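Household Organisation, Session 2
Sorting jewellery before you store it
Notes by Halldóra Norðdahl

I have read a fair number of tidying guides for this course and I don't trust most of them. The usual advice is to buy the organiser first. Brotari sells one with 57 compartments. I have yet to meet a student who could fill it sensibly, and bangles don't fit in it anyway.

Start by tipping everything out on a flat, soft surface. A made bed will do. Spread the pieces so none of them touch. A patterned cover makes small rings harder to find, whatever the magazines say about colour, so put rings down last and pick them up first.

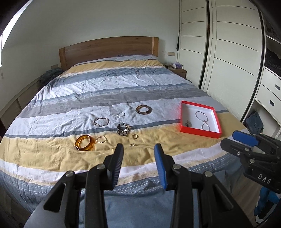

Sort by shape. Guides love to sort by metal, gold here and silver there, and I can't see what that achieves. A wide bangle and a fine bracelet have different storage problems even if they match. Rigid bangles can share a shallow open box. Charm bracelets should lie apart, as the beads may scratch whatever is beside them. Rings need a small dish or a lidded tin.

On "sparks joy" and its cousins: Oluf Brøndum's handout claims people discard more when they hold each item. He surveyed 10 people. Make of that what you will. My own question is duller: did you wear it last year?

Anti-tarnish strips: possibly useful in a closed box, doubtful in an open one. Save your money until you've tried a zip bag.

For next class, sort one drawer or box at home and write down how long it took. Yesenia Ponce will collect the sheets. Please don't buy anything for it.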